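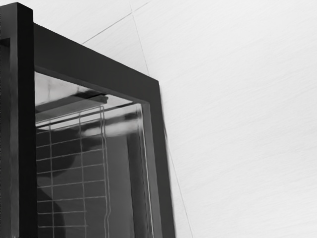 Kavinda Bhattacharjee wrote back about the last version of this list to say that the battery section came far too late, and that anybody opening a hire case ought to look at the batteries before they so much as touch a camera. I've thought it over on a couple of long train journeys and I agree, so batteries have moved to the top and everything else has shuffled down. Thank you, Kavinda, and do keep the notes coming!

# Returned hire kit: check before it goes back on the shelf

Case no. 2543, Fikaretti hire desk, March 25, 2024

**Batteries and chargers**

- [x] Each battery lies flat on the bench and doesn't rock
- [x] Contacts clean, no green or white crust
- [ ] All batteries slide in and out of the body without a push
- [x] Charger lead free of nicks, plug pins straight

*Comment:* One of the Hyun spares is snug going in. It sits flat and the casing looks sound, but I'm fussy about this (a swollen battery can start out as one that's just a bit tight), so it's in the metal tin by the back door and must not be charged until I've measured it against a new one. Please don't be tempted, even if we're short on Friday.

**Camera body**

- [x] Strap lugs firm, split rings closed
- [x] Battery door latches and stays latched when the body is turned over
- [x] Hot shoe not bent
- [x] Card slot pins straight, checked with the torch
- [x] Test shot at 1/1000, test shot at ISO 40 equivalent on the low setting

*Comment:* All good, and a pleasure to see one come back so well looked after. File numbering stands at 776, which I've written on the tag so the next person has something to compare with. The rubber on the grip is lifting a tiny bit at the thumb end. It was the same in February and it hasn't got any worse, so I'm leaving it alone.

**Lenses**

- [x] Mount screws tight
- [x] Zoom ring turns smoothly through the whole range
- [ ] Front and rear caps present
- [x] No chips on the front glass

*Comment:* Rear cap missing from the short zoom. I've put one on from the drawer, and the drawer is now down to odds and ends, so if you have a bag of spare caps at home that you've been meaning to bring in, this would be a lovely week to do it. Run a finger (gently) round the filter thread while you're there. A chipped edge is easy to miss and will give you a nasty cut.

**Tripod and head**

- [x] Leg locks hold with a firm push from above
- [x] Spreader not cracked
- [ ] Quick-release plate clicks home and the safety catch springs back
- [x] Feet all present

*Comment:* The Nikby head has a lazy catch again. It does close, but you have to help it along with your thumb, and a customer in a hurry won't know to do that. Tagged red, off the shelf, booked for a clean. Anyone who was promised this tripod can have the older Jarumen one, which is heavier to carry but holds a camera beautifully. Do ring them first and tell them about the weight, it's only kind.

**Lights and cables**

- [x] Lamp head cool before packing
- [x] Mains cable uncoiled fully and looked at along its length
- [x] Stand knobs tighten properly
- [x] Sandbag seams holding

*Comment:* Nothing to report. I did re-coil the long cable, as it had been wound round somebody's elbow and had got into a terrible twist.

**Result:** case held back. It can go out once the tight battery has been swapped and a working tripod is in its place.

**Still to do:** order rear caps, measure the battery, chase the cleaning date for the Nikby head, and print this new version for the clipboard.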